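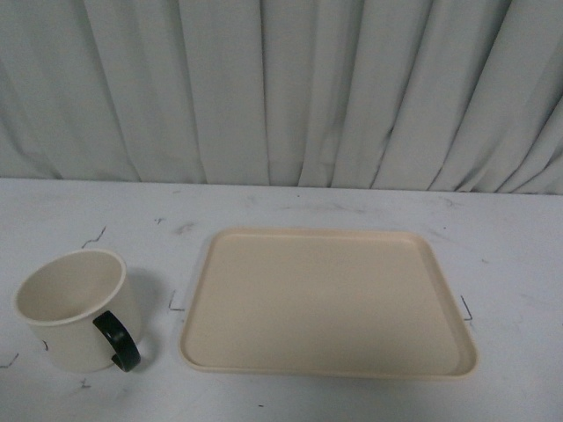

Elli Riihimäki keeps a mug on her desk with no handle. "That's number one," she told me, before I'd even got my coat off. "I drink out of it left-handed so I don't cut myself."

I'd gone over to Juntunen to ask about the fault that stopped their tidying robot, Moto, for most of April. The job Moto was learning sounds like nothing at all: pick up a mug, put it on a tray, let go. It had done it 523 times in a row without a slip. Then, one morning, it picked up the mug, carried it over the tray and didn't let go.

"It just stood there," Elli said. "So I reached in to take the mug. And then it opened, and then it closed again, on my thumb."

Was it bad? She wiggled the thumb at me. Bruised, she said, and a black nail for weeks. The mug came off worse.

Her colleague Toivo Kauppinen spent the next 12 days going through the logs, and he's still a bit cross about it. The gripper has a little sensor that tells it whether it's holding something, and the cable to it had been rubbing on a bracket at the wrist. Every so often it dropped out for roughly 300 milliseconds. "So the arm thinks, oh, I've lost the mug," Toivo said. "And what do you do if you've lost the mug? You grab again. We wrote that! We were quite pleased with it."

I asked why the stop button hadn't helped. There was a pause -- quite a long one -- and then Elli said it was on the other side of the table, where Toivo normally sits, and Toivo was at lunch.

They've got two buttons now. The cable runs through a sleeve and gets swapped every 2000 cycles, whether it looks worn or not, and a lost signal makes Moto freeze and beep until a person resets it. Hands stay out until the drive light is off. Toivo wanted a screen round the table as well, but they're still arguing over that one.

And does she trust it? "With the mug, yes," Elli said. "I'd give it another month before I handed it anything hot."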